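Malero opens its doors for a day of kitchen robots

Havavham, April 2026: Neighbours, families and a good number of curious cooks are warmly invited to the Malero open day, where our team will be showing how a household robot learns its way round a kitchen, first on screen and then in our workshop.

Visitors can follow a practice run in our simulated kitchen and chat with the people who built it. 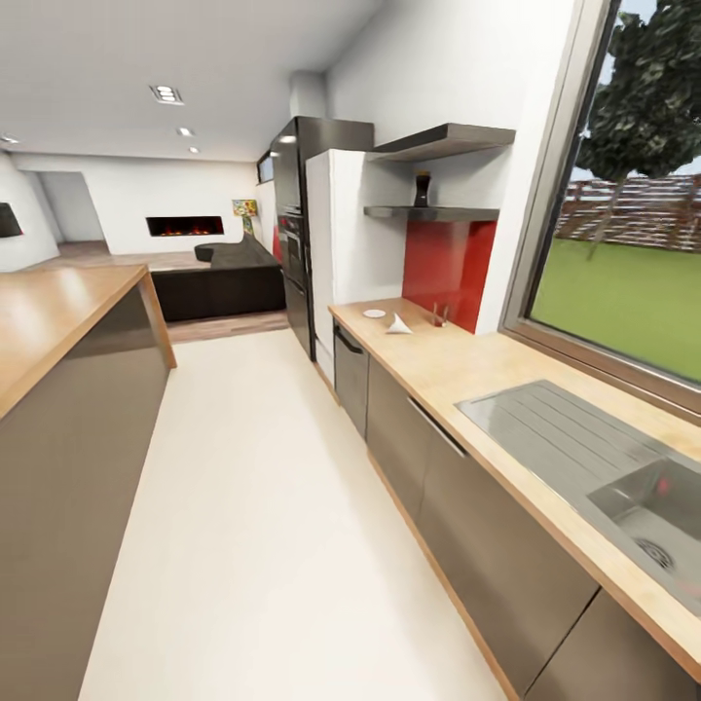 "We do love having company, and we hope people will ask us absolutely anything, however small it seems," said Citlali Montes, who leads the project with Milan Kramer. "Last time we were still talking long after the tea had run out!"

Demonstrations are for groups of 20, so please do put your name down at the front desk when you arrive. Entry is free, and children are very welcome with a grown-up.

Press contact: Fahad Talpur, Malero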